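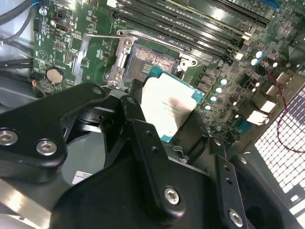 Processor in the gripper, just over the open socket on the green board.

August 29, 2019

Hi Haris,

You asked for something you could read over coffee, so I've left the spreadsheet out of this one and will just tell you where we are with the Tesero kit. Short answer: I like it, I'd keep paying for the trial through September, and I'm not ready to sign for the full package yet.

Quick reminder for anyone you forward this to. Tesero is the gripper and software bundle sold by Jarkura, and we're reviewing it for the refurb line at Flandholm, where we take used workstations apart, swap what needs swapping and send them back out. The fiddly job we picked was processors. If the kit can handle those we're pretty sure it can handle memory and add-in cards (famous last words, maybe).

Setup went better than I feared. The arm side was done in an afternoon. The software took longer, mostly my fault, as I skipped the part of the manual about saving the tool settings before you restart. I lost a morning to that and I'd like it back!

Then we got going. We've logged 266 pick and place runs on processors so far, all on scrap boards and inside the actual chassis, with the cables left in. I insisted on that last bit. Jarkura's demo used a bare board flat on a bench, which looks lovely and tells you very little about working down between a fan grille and a bundle of wires.

What I'm happy with: the grip itself. You set the force once per part type and it stays put, and I haven't had to go back and fiddle with it. Teaching a new position is easy too. Our newest tech learned it in one sitting without me hovering, and she's since rewritten my notes so they make sense.

What I'm less happy with: the fingers are bulky. On a roomy board it's no trouble, but on the smaller cases we get from the Kereama contract there's hardly any space next to the socket, and I've had to slow the approach way down. Jarkura sells a slimmer set for $400. I'd like your okay to order one, and if it doesn't help we can send it back within 30 days — I checked.

The other gripe is the load lever. The kit doesn't open or close it, so a person still does that by hand before and after. We knew this going in, but it does mean one of us is standing there for every unit, and the time savings in the brochure assume you aren't. I've asked Jarkura if there's a tool for it. They said "on the roadmap," so I'm planning as if there isn't.

Money: we've spent $2,566 of the trial budget, which covers the rental, the mounting plate and the box of scrap boards. Nothing has surprised me there. Support has been good as well, and they answer the phone, which I can't say for the last outfit.

Next up is memory, then a repeat of the processor runs with the slim fingers if you say yes. I also want a week on the Kereama cases and nothing else, as that's where the decision really gets made for me. I'll write again in September once that's done.

If you want to come by and watch, any afternoon is fine — just give me a heads up so I can have a board ready to go.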